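Compte rendu - réunion rangement des bureaux, mars
Local Bodin, début 14 h

Présents : Natalina Melis, Bernd Janssen, Irina Vlad, Kristóf Vida (arrivé en retard). Excusé : Bok-nam Nam.

1. Papeterie
Commande Priro reçue, sauf les étiquettes. Relance par Irina. Facture 831 euros, Bernd trouve ça cher, on vérifie les frais de port. Plus de 48 chemises suspendues au placard, on n'en rachète pas cette année.

2. Câbles et chargeurs
Toujours en vrac dans le tiroir du bas. Kristóf trie, garde ce qui porte un nom, le reste part au recyclage. Multiprises : voir avec Sitbridge, pas de réponse à ce jour. Natalina rapelle.

3. Courrier
Les bannettes débordent. Proposition Irina : une case par personne, vidée avant le week-end. Accord de tous. Bernd demande qu'on arrête d'y poser les catalogues.

4. Casiers en carton
Modèle à panneaux emboîtés, étagère horizontale plus séparation verticale au milieu. Cases ouvertes devant, pratique pour le petit matériel. Natalina préfère le carton au plastique - Bernd craint que ça s'affaisse avec les agrafeuses. On essaie 2 mois sur les bureaux en bois clair, à coté des portables. Si ok, on en prend 8.

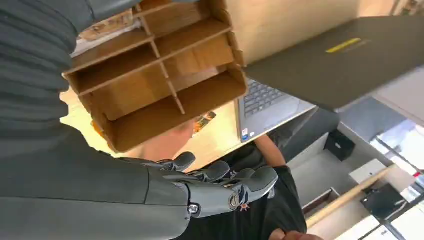 5. Divers
- Clé de l'armoire Fludeck : double à faire, Kristóf.
- Étiquettes des cases : même police partout svp, Irina envoie le modéle.
- Prochaine réunion : en avril, date à fixer avec Bok-nam.

Fin 14 h 50. Notes : I. Vlad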